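Section 4: Setting up guest check-in for a short let

If you've come straight from Section 3, your Bostine key safe is on the wall and your listing is live, so now we get to the part I like best, which is letting people in without being there yourself. I've set this up for my own place on Mundlow Street and for a few neighbors, and the whole thing takes an evening if you have your codes to hand.

Before you start, you'll need your Cetico account login, the master code for the key safe, and the address exactly as it appears on your listing. Spelling counts! I once left the "Street" off mine and the welcome message wouldn't send.

4.1 Adding the property

1. Log in to Cetico and open Properties, then Add New.
2. Type in the address and pick Whole Home or Private Room. You can't change this later without starting over, so take a second here.
3. Set the check-in time. I use the 24-hour clock because I've mixed up noon and midnight before (12 is the one that gets everybody).
4. Press Save and wait for the green bar. It can sit there for 20 seconds and look stuck. Leave it alone.

Note: If you close the page before the green bar fills, you'll get a half-made property with no name. Delete it and go again.

4.2 Setting the guest code

1. Open the key safe cover and slide the small switch to SET.
2. Enter the master code, then the new guest code.
3. Slide the switch back and try the new code twice with the cover still open.
4. Type the same code into the Access box in Cetico.

CAUTION: Never shut the cover until the new code has worked both times. Getting it open again means a call to Bostine, and their phone line keeps office hours.

I change my guest code between every booking. Some hosts do it once a month, and that's up to you, but I sleep better my way.

4.3 Writing the welcome message

Keep it short. The box holds 3,070 characters and you don't want to use them all, because guests read it on a phone while holding a suitcase. Mine has the code, the Wi-Fi, where to park, and which trash goes out when. Everything else goes in the house book.

1. Open Messages and choose Arrival.
2. Paste in your text and put the code tag where the code should appear.
3. Set it to send 24 hours before check-in.
4. Send a test to yourself and read it on your own phone.

Note: The April update moves Messages under the Guests menu. The steps stay the same once you're in there.

4.4 Dressing the main room

I know, this isn't software, but do it before you take your listing photos. A plain cloth in a strong color does more for a tired table than anything else I've bought (mine came from Dogbe and goes in the wash with the towels). Let the corners hang, put out a plate, and add some fruit if you have it. Iron the cloth the night before, and turn off any lamp that throws a yellow patch on the wall.
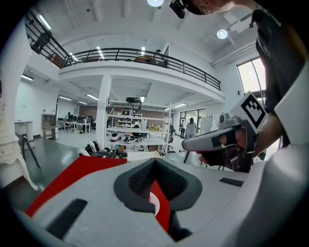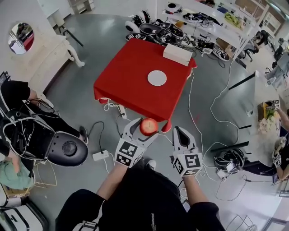
Second picture: square table with a red cloth and a round white plate.

When the table's done, upload your photos under Gallery and drag your favorite to the first slot. Then go on to Section 5 for cleaning schedules.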